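**Progress report, Flenadstead after-school cooking program**
7/27/18

We are past the halfway mark of the Vieira grant, and I'm so pleased with how it is going! When we opened in May we had 38 children signed up. We now have 41 on the list, and on busy afternoons up to 50 people sit down to eat, counting parents and little brothers and sisters.

The new stove is in – it took two visits from the fitters to get the gas line right – and the older group has moved on from cold dishes to soups, flatbreads and baked eggs. Mekura still delivers our dry goods at the old price, which leaves a bit more for fresh fruit. 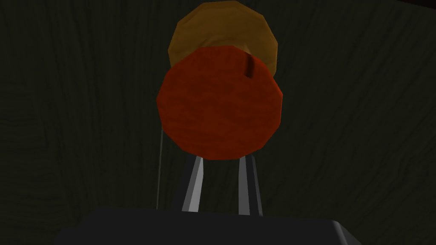 Recipe cards have been the nicest surprise of the summer. The children write them and we print them, and every card now carries a color mark so the younger ones can find what they want without reading the title. We went with plain round shapes, a red-orange disc for hot dishes and a golden-brown one for baking, and even the five-year-olds had it learned within a week. Families are asking for sets to take home, so we plan a second printing.

Spending is on track apart from the fridge. The Hidico model we budgeted for was out of stock, and we are still borrowing shelf space next door. I hope to have it delivered before the fall session – the invoice will follow with the next report.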